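Packaging and Everyday Materials
Handout 6: The Drink Can, or How to Sell Air, Water and Very Thin Metal

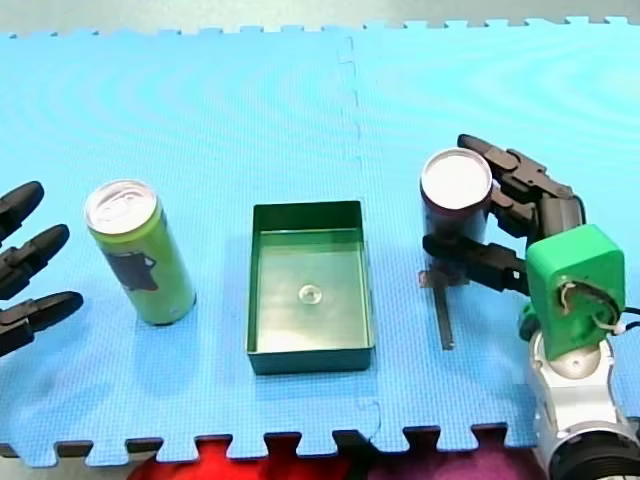

Fig. 6.1. Two beverage cans and a green tray on blue foam tiles.

Read this before the session. The reading from the Plemetard packet is still required, and yes, it is still long. Bring a can. Empty is fine, full is fine, half full in a backpack is a decision you will make once.

1. Where we left off

Last time we finished with glass, which is heavy, breaks, and keeps almost everything out. Several of you wrote on your exit slips that glass is "the best" packaging. Best at what? A glass bottle is a good wall and a lousy passenger. Ship a truckload of bottles and a fair part of what you are paying to move is bottle.

The can starts from the other end. The people who design cans ask how little metal they can get away with, and the answer keeps shrinking. The wall of a modern aluminum can is about as thick as a few sheets of office paper. Empty, you can crush one in your hand and feel strong for a moment. Sealed and full of soda, the same can will hold up a surprising load.

2. Why a full can is stiff

The stiffness comes from the drink. Carbon dioxide comes out of the liquid and pushes on the walls from the inside, and a thin wall that is pulled tight resists denting far better than a slack one. Think of a bike tire. Nobody calls the rubber strong, yet it carries you to campus.

This leaves a problem for drinks with no bubbles. Iced tea and plain water don't push on anything. The usual fix is a drop of liquid nitrogen added just before the lid goes on. It boils off, the lid traps the gas, and the can stands up straight. You have been buying nitrogen for years and never thanked anyone.

Exam hint: be able to explain this without the word "pressurized" doing all the work. Every year I get a stack of answers reading "the can is strong because it is pressurized," full stop. Say what pushes on what.

3. Shape

A sphere would use the least metal for a given volume and would roll off every table in the world. A box would pack with no wasted space and would bulge at the flat sides as soon as the gas got going. The cylinder is the compromise, as most objects in this course are.

Three details to look for on the can you brought:

The bottom curves inward. A flat base would be pushed out by the gas and the can would rock. The dome works like an arch lying on its back and sends the load out to the rim.

The top narrows at the neck. The lid is the thickest piece of metal on the can, so a smaller lid saves money. Shave a hair off the lid, multiply by a few billion, and somebody gets a nicer office.

The side has no seam. The cup is punched from a flat disc, then drawn and ironed up into a tall wall in one piece. Food cans are often made the older way, from a rolled sheet joined down the side. If you have one in the kitchen, peel off the label and find the join.

4. The tab

The tab is a lever, and it changes its mind partway through. At first the rivet end lifts and the tab pries up, venting the can. Then the nose pushes down on the scored panel and the fulcrum moves. Most people open thousands of these in a lifetime without noticing that the job has two stages. Open yours slowly, over the sink, and listen for the hiss before the crack.

Older tabs came off completely and ended up in beaches, feet and drinks. The stay-on tab solved this. It is one of the few cases in these notes where the fix was cheap and worked and people more or less agreed to it.

5. The lining

Soft drinks are acidic and aluminum does not enjoy acid. Inside every can is a thin polymer coating, sprayed on and baked. Drink "from the can" and you are drinking from a plastic bag with a metal coat on. We will come back to this under recycling, where the lining burns off in the furnace and the labels on "100% metal" posters get a little awkward.

6. Worked case: the Jultard line

The case in your packet follows a small bottler, Jultard, as it moves its lemon soda from glass to cans. Use the figures given there and nowhere else:

Cases per pallet before the switch: 50
Trial length: 30 days
Pallets shipped during the trial: 2,185

Questions to think about before class. What does Jultard save on freight, and what does it lose with the customers who liked the bottle? Who pays for the new filling line? Why does the marketing memo from Fragkou spend 2 pages on the color of the lid?

The memo is not a model of good writing. Please don't imitate it in your reports – I will know.

7. For next time

Read the Grerneck chapter on cartons, skipping the history section unless you have trouble sleeping. Lab reports on glass go in the tray by the door, stapled. A paper clip is not a staple, and neither is a folded corner with a small tear in it.

The cartons session has a tasting component. It is milk.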